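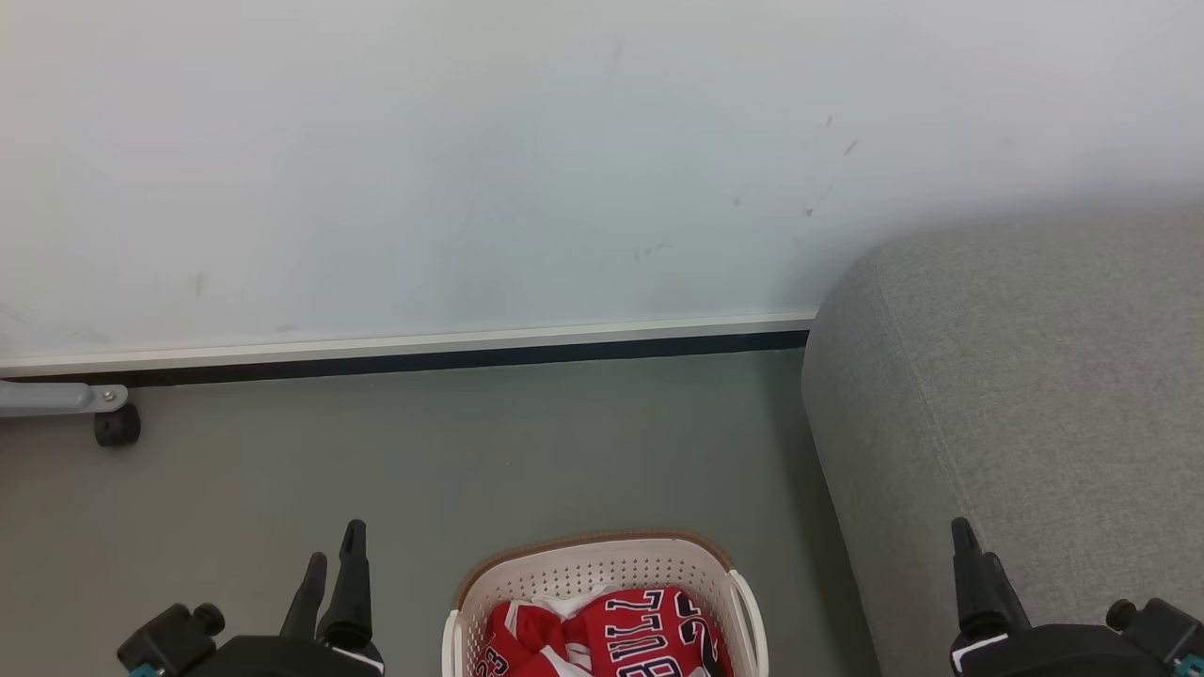 **Issue 10, July 2026**

# Walls, Six Months In

The sitting room on the second floor at Foltness, sofa end. Stendex Interior Matte in "Plain White," with the metal trim along the bottom. Small dark dashes above the sofa, a gray streak nearer the middle of the wall, a fuzzy smudge over on the left.

Readers with long memories will recall the January issue, when the Foltness building had just been repainted and we printed a page of very clean corners. The brochure language at the time was that this was a wall you could "live against." I said I'd come back when people had lived against it. So this is me coming back.

I should say where I stand. I don't believe in scuff-proof paint. I have been sold it in four apartments and one dental office, and every time it has been white paint with a more expensive lid. Stendex doesn't use the word "proof," to be fair to them. They say "scuff-confident," and I have tried since January to find someone who can tell me what a wall would be confident about.

The figure on the can is 1000 rubs. I called to ask what a rub was. It's one back-and-forth pass with a damp sponge on a test panel, flat on a bench, after a proper cure. Fine, I can picture that, and I'm sure the panel came through beautifully. But a test panel doesn't have a sofa parked at one end of it. No one ever wheeled anything past a test panel. Rubbing is what you do to a wall once it's already marked, and I was more interested in the part before that.

Mirjana Kelmendi manages the building and let me in, and she doesn't agree with me on much of this. Her position is that the paint is doing what paint does, that the room gets used from breakfast on, and that most people who walk in notice the window and the coffee and couldn't tell you whether the wall was white or yellow. She may be right about the last bit. I noticed the wall first, but I'd come to look at the wall.

## The marks

I'd sort them into the kinds that matter to whoever has to do the touching up.

The little diagonal ones near the sofa are the sort I'd call knocks. They're short and dark and they tend to travel in groups. Mirjana's guess is chair backs. Mine is somebody carrying something long and turning too soon. Neither of us saw it happen and I wouldn't put money on either theory. What I will say is that knocks are the marks a sponge does least for, because often there's a dent under the color and you just end up with a clean dent.

The streaks are rubs, in the ordinary sense and not the Stendex one. These usually lift. Usually! I've also had a streak turn into a wide shiny patch after five minutes of enthusiasm with a sponge, and a shiny patch on matte paint is worse to look at than the streak ever was. If you have Stendex matte at home, test it behind a door before you take anyone's word, mine included.

Then the smudges, the fuzzy ones with no edges. Hands, bags, dust, who knows. They don't photograph as badly as they look in the room, or else I've stared at them too long.

I asked whether anyone had tried cleaning any of it. Mirjana said the cleaning crew does the floor and the table and that walls are "by request." I asked who requests. She said I was welcome to.

## The trim

I'll give the trim some credit, which I know isn't what people read this page for. It's a Ulow profile, metal on top with a dark recess at the floor, and when it was specified I wrote that it would look like the bottom of a refrigerator. It does, a little. But the dark band takes the mop line, and a painted wooden baseboard in a room like this would have a gray tide mark along it by now. I've got one at home to compare with.

My remaining complaint is the price. The wood quote was 500 dollars for the room and the Ulow came in at 768, and the difference was justified on a slide with the word "lifetime" on it. Whose lifetime, the slide didn't say. Ulow will sell you replacement lengths, which I always find interesting from a company selling lifetimes.

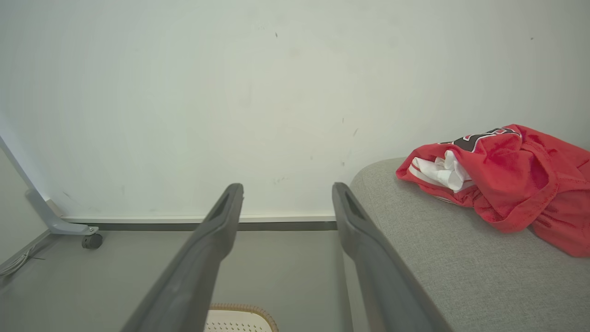

Furniture on wheels was supposed to settle the whole question. The thinking, as Bujar Perić explained it to me back when he was choosing the pieces, was that walls get hurt when people drag heavy things, so if the things roll, the walls are spared. I thought then that it had the logic upside down and I still do. A heavy thing with no wheels stays put for years. Put a small black caster under a pale metal leg, like the one standing over by the baseboard on the left, and it'll be somewhere new every week, and each trip ends when it meets something. The wall behind has its specks and gray smudges at this end as well. I can't prove the one made the other. I'd just like the people who sell casters as a kindness to walls to go and look at a wall.

Bujar's answer, when I put this to him, was that I should have seen the old room. I did see the old room. It had brown paneling and you could have driven a truck into it without anybody being the wiser. We can argue about whether that's a point for brown paneling. I think it is.

## The sofa

Gray, fine weave, rounded at the front. It's a Golob, the long one, and it was the item I'd been most ready to dislike. Golob's line about rounded corners is that they "forgive a room." I'd assumed this was nonsense of the usual kind. Having bumped into it myself I'll admit that a soft round arm is better to walk into than a square one, though that's forgiving me, and the room doesn't come into it.

What it does do is stand close to the wall, and people will push it closer. Anyone who has owned a sofa knows this. You sit down a bit hard, it goes back half an inch, and no one ever pulls it out again. Pull yours out once a season. Look at what's behind it. If the answer is "nothing," I'd like a letter about it, with evidence.

The heathered fabric hides things, and that's why people buy it. I don't count hiding as a virtue in upholstery. It means you clean it when you remember to and never when it needs it. Mirjana says the sofa was cleaned in the spring. I have no reason to doubt her, and with that fabric I'd have no way to check, either.

## The floor

Plain gray, smooth, slightly green if you look at it long enough at the sofa end. I've had two emails asking whether the green is on purpose. The sample chip I have in my drawer is gray. The sample chips are always gray. I've written before about choosing floors from a chip the size of a cracker and I won't do it again here.

There's a white cable lying on it too, over in the corner by that metal leg. Every room like this ends up with one. The plans had outlets marked wherever anyone could want them, and the plans were drawn by someone who had never watched people decide where to sit.

## So would I use it again?

The paint: not at that price. Buy a decent washable eggshell, keep what's left in a jar with the date on it, and plan on a touch-up. I'd say the same for any white wall with seating against it. If Stendex wants to send a wall panel and let me keep a sofa in front of it until winter, I have the space.

The trim: yes, grudgingly, if somebody else is paying.

The sofa: ask me when the arm has had a few years.

The casters: only the kind that lock, and then lock them.

Mirjana has asked me to add that the second-floor sitting room is open as normal, that the touch-up is scheduled, and that she doesn't consider the wall to be in poor condition. Noted. I'd still like to know what shade the touch-up will be, as the leftover cans went missing somewhere between January and now and "Plain White" has since been renamed "Quiet White." Stendex says it's the same formula. I've asked for a chip of each.

Letters to the usual address. Pictures of your own baseboards are welcome, provided they haven't been cleaned first.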